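News from the crate cell

Regular readers will remember that the bottle-moving cell, known to the timetable as Plisar and to everyone else as "that thing", was due a gentle autumn tidy. It has now had one. It took most of November.

The job of the cell is modest. It takes bottles out of one divided crate and puts them into another, and it's expected to do so without drama. For most of the year it managed. Then it began setting bottles down on top of the dividers, with great confidence, and carrying on to the next as if all were well.

Gaetano Zuccaro blamed the gripper. Ginevra Rizzi blamed the crates. I blamed the software, having not written it. We agreed to go through the lot in order, starting with the simulated copy of the cell, where a dropped bottle costs nothing and doesn't roll under the cabinet.
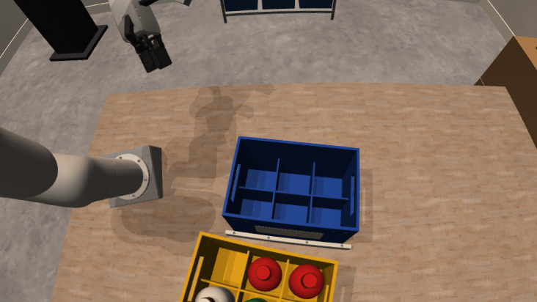
The first discovery was that the base of the arm had been entered from an old drawing. Ettore Bortolotti moved the real one last spring to make room for his elbow, a change he recorded on a sticky note. The note has been found. It was in the Vivau manual, marking the chapter on keeping records.

With the base put right, the placing error fell to 17 mm, which sounds small until you try to get a bottle into a compartment with it. The rest came from the crates. Each one is taught to the arm by touching off three corners, and the corners had been taught with the crate pushed up against a stop that has since been taken away. Ginevra was very gracious about having been right. She only mentioned it at lunch, and again at tea.

We have retaught both crates, and anyone who moves one should do the same before pressing anything green. The steps are on the card by the door. Please don't do it from memory; Aldo Morelli did, and taught the arm the same corner twice.

The gripper, for the record, was innocent. Gaetano took it apart anyway, cleaned the finger pads, tightened both linkages and put it back with one washer left over. The Parri handbook shows no washer. We've kept it in a cup.

Once the copy behaved, we ran 1000 transfers on it overnight at reduced speed. It missed none of them. The real cell was then given 700 over several days, with a person standing by the stop button trying to look busy. It missed two, both during the same half hour, and both with a crate that somebody had lifted to wipe underneath. See card, above.

From now on the corners will be checked at the start of every week and the flange bolts once a month, with a proper torque wrench. Settimio Sala has the wrench. He also has the sign-out sheet for the wrench, so ask nicely.

The older crates from Flirwood are a slightly different size and will stay on the shelf until someone has a free afternoon to measure them. Offers to Ginevra, please. Offers of washers to Gaetano.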